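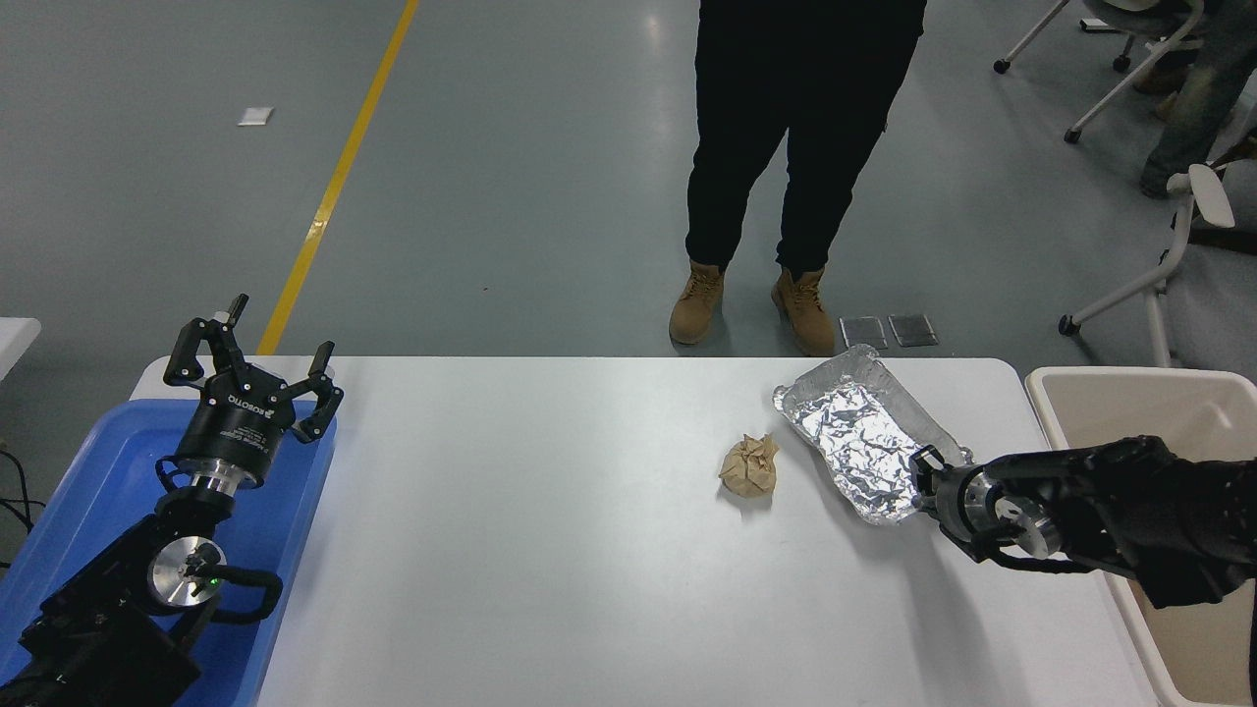

# Thibodeaux Obituary Index

Transcribed death notices from the Thibodeaux parish paper, one row per notice. Last updated December 2018.

Columns: surname, given names, birth year, death year, birthplace, survivors, page.

- 1000 rows, 63 with no birth year
- Maiden names go in given names, in parentheses
- Spellings are kept as printed

Gwendolyn Whitfield typed the early pages. Barrett Calloway checked 195 rows against cemetery records and marked them "c" in the page column. Send corrections to Delphine Benavides with the page number.

Related
- Virkelari Church Burials
- Irnance School Graduates
- Wosix Name Lookup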